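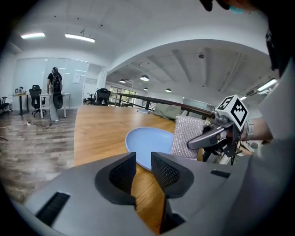
4. What the Work Became

4.1 The plate and the cloth

The job at Hillska that everyone agreed should be automated first was clearing and wiping. It had the usual qualifications: it was dull, it was frequent, and the people who did it had not been in the meeting. Durkell, which held the service contract, proposed a table-clearing arm for the shared floors, and Vendov was hired to supply the system that would learn the job from demonstration. The demonstrations had to come from somebody. Within two weeks of the announcement the support staff had a new duty on the rota, called "capture," and the old duty, called "tables," was still on it.

Figure 2 gives an idea of how the two sat together. A light blue oval plate is on the long wooden table, with the fingers of one hand-held gripper in front of it and a second gripper, held by a person on the right, clamping a pinkish-beige knitted cloth beside its rim. Office furniture stands behind. The work took place on the same floor as everyone else's, and we found that this mattered a good deal more than the project plan allowed for. The plan had one line on location, which read "existing premises."

The staff we followed were experienced. Several had been wiping tables in the Innes building since before it had the current tables. Asked in our first round of interviews to describe how a plate is wiped, most of them looked at us with concern. "You wipe it," one said, and waited for the next question. By the third round the same person spoke for eleven minutes on the approach angle of the cloth, the point at which the left tool should hold the rim, and why a fold that suits a bowl is wrong for an oval plate. She did not consider this an improvement in her quality of life, although she was plainly good at it and knew it.

We call this process itemization. A task that had lived in the hands, and had been paid accordingly, was pulled out into steps with names. The names were supplied by Vendov. "Approach," "contact," "sweep" and "release" went up on a laminated card, and within a month the card had been amended in ballpoint. The most common addition was a fifth step, "look at it," placed between sweep and release. Vendov's engineers removed it on the reprint, on the grounds that looking was not an action. It was back by Friday.

4.2 Good clumsiness

The central difficulty for the staff was that they were too quick. An able worker clears a setting while thinking about something else, picks up the cup on the way to the plate, and wipes with whatever part of the cloth happens to be nearest. All of this counted as error. The system wanted one object at a time, a clear grasp, and a pause. Of the 539 episodes logged during our observation period, 454 were accepted at review, and the rejection notes for the remainder read like a performance appraisal written by someone who had never eaten lunch. "Too fast." "Cloth transferred between tools without pause." "Operator anticipates."

Operator anticipates was our favorite, and it became a joke on the floor. Bringing someone a coffee before they asked was anticipating. Leaving for the bus early was anticipating. Lilian Makori, who had supervised the floor for some years and whose teams had been praised in every annual review for exactly this quality, kept one of the notes pinned over her desk. In her interview she was more direct about it:

"I spent a long time training people to see what was coming. Now I train them to act surprised by a saucer."

It would be easy to read this as a simple story of skill being lost. We do not think the material supports that. What we saw was a second skill growing on top of the first, a kind of deliberate, legible clumsiness that took real practice. New staff, who had no speed to give up, were often worse at capture than the old hands, whose slow version still had a shape to it. The best demonstrators could turn the shape up and down at will. They wiped one way for the tools and another way at ten past two, when the tables had to be ready and the tools were on charge.

The pay scale recognized neither. Capture was graded as "light duties." This was accurate if one considered only the weight of the cloth. Holding the tools at the right height for a full session was another matter, and sore wrists were the most frequent physical complaint in our interviews. A request for a shorter session length went to Durkell, which referred it to Vendov, which said session length was a staffing question, and referred it to Durkell. The sessions eventually got shorter when people started ending them sooner.

4.3 Being in the room

The second change concerned who was seen. Clearing had been close to invisible work at Hillska. Desk staff could describe the coffee machine in detail and could not, when we asked, say how many times a day the long tables were wiped. Capture put the same people in the middle of the room, holding equipment. Visitors stopped to watch. Senior managers who had walked past a worker with a cloth for years now asked the same worker, with the same cloth, thoughtful questions about the future.

Reactions to this were mixed. Some of our participants liked it and said so. One had been introduced to a delegation as "part of our robotics effort" and had repeated the phrase at home with great success. Others found the attention tiring and a little insulting, given what had prompted it. As one put it, the plate had not become more interesting, so it must have been the gadget. Several had started to schedule capture for times when the floor was quiet. This in turn annoyed Vendov, whose protocol asked for "natural background activity," a phrase that covered everyone in the building who was not holding a gripper.

The desk staff had views of their own about being natural background activity. Two teams moved their stand-up meetings. Somebody put a strip of tape on the floor to mark where capture ended and accounts began, and the tape was respected for the better part of a week. A longer dispute concerned the good table by the railing, which had been used for lunch by custom and was now used for capture by booking. The booking system did not recognize custom. After some weeks of eating with their plates on their knees, the lunch group booked the table themselves under the project code, and nobody in project administration queried it. Their lunches appear in the quarterly report as preparatory work.

4.4 Who checks the arm

When the arm itself arrived in September, it cleared tables for part of each afternoon under supervision. The business case had assumed that supervision would be brief and would then stop. In practice it settled into a role. A worker stood near the arm, moved things it would not be able to pick up, and wiped the places it had missed. Shona Moffat, who did more of these shifts than anyone, timed herself on a full floor with the arm and on the same floor without it. With the arm took her roughly 30 minutes longer. She reported the result to her line manager, who thanked her for her engagement.

We want to be careful about the weight put on this. A single worker's timing is not a trial, the arm was new, and Moffat would be the first to say that she had no great wish for it to win. Vendov's position was that the gap would close as more demonstrations came in, and it may. Our interest is in what the gap did to the job while it lasted. The worker beside the arm was responsible for the outcome and had no say in the method. She could stop the machine, but every stop was logged against the shift and had to be given a reason from a menu. The menu did not include "it was about to do something stupid." Most stops were entered as "other."

Over time the staff built up their own knowledge of the arm, and it was passed on in much the same way as knowledge about difficult clients. It was said to be better with oval plates than round ones. It was said to dislike the knitted cloths. We could confirm neither claim from the logs and do not rule out either one. What we can say is that workers arranged tables before its shift so as to give it an easy time, moving awkward items to the far end and setting out the rest with generous spacing. Makori knew about this and let it continue. If the arm had a bad afternoon, she explained, there would be a meeting.

The effect on the performance figures is obvious enough. The arm's clearing rate at Hillska includes an unknown amount of human tidying done in advance, by people whose hours were booked elsewhere. When we raised this with the project lead at Durkell, he asked whether the tidying could be captured as well. A session was put on the rota for the following week, with a fresh card. The first rejection note came back the same afternoon and gave the reason as "no clear task."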